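7/5/23, Stovstead shed, arm on the floor again

Yellow on red, inside the tape square. I have spent more of my adult life on this than on my taxes.

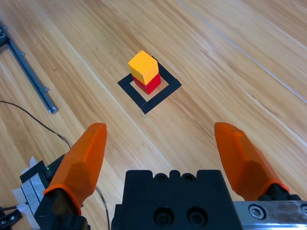
Bronwyn reckons two blocks is a pile and she'll call it a stack when there's a third. Noted. She may supply the third.

Changes tonight:

- Open width command dropped from 267 to 191. At 267 the left finger kept nudging things that were none of its business.
- Approach height up 2 mm. Descent speed unchanged.
- Re-zeroed the wrist before every run. Tedious, but the drift is real and I'm tired of arguing with it.

Orange fingers are the softer print. Marcus wants to go back to the stiff ones, and he's welcome to pick up his own blocks with them.

Still to do: retape the cable run, sort out a proper strain relief, and find out who set the timeout to 110 in the config (the log says me). Isabelle has the spare servo. Leave the tape square where it is, please, the offsets are all measured from its corners.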